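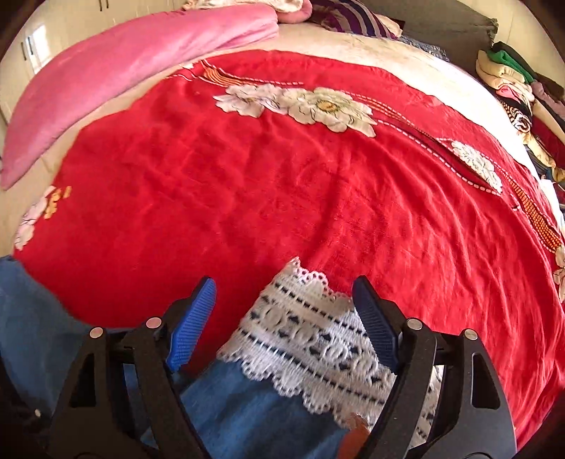 Potluck for 12 in a tiny apartment – how do you seat people?

mirabel_k
We're having my husband's family over in June and I'm already fretting. We own one table and it seats four if everybody likes each other. Last year half of them ate standing in the kitchen and I felt awful the whole time!

tundra_pete
Let them stand. Best party I ever went to had no chairs at all.

FHaruna
Pete, his family includes grandparents, I'm guessing? My knees would like a word with you. We put two folding tables end to end, through the doorway and into the hall. Looks silly, works great (you do have to climb over Uncle Ray to reach the bathroom).
Folasade Haruna, Murimstead

mirabel_k
Grandma is 91, so yes, she gets the good chair. The hall idea might work, I need to go measure.

oatsandjam
I'm with Pete, sort of. Chairs for the older folks, floor cushions for the kids, done. A long table is stiff and you only ever talk to whoever's next to you.

FHaruna
Disagree! Ours gets so loud the neighbors come over, and then we feed them too.

tundra_pete
Fine, but who's bringing pie?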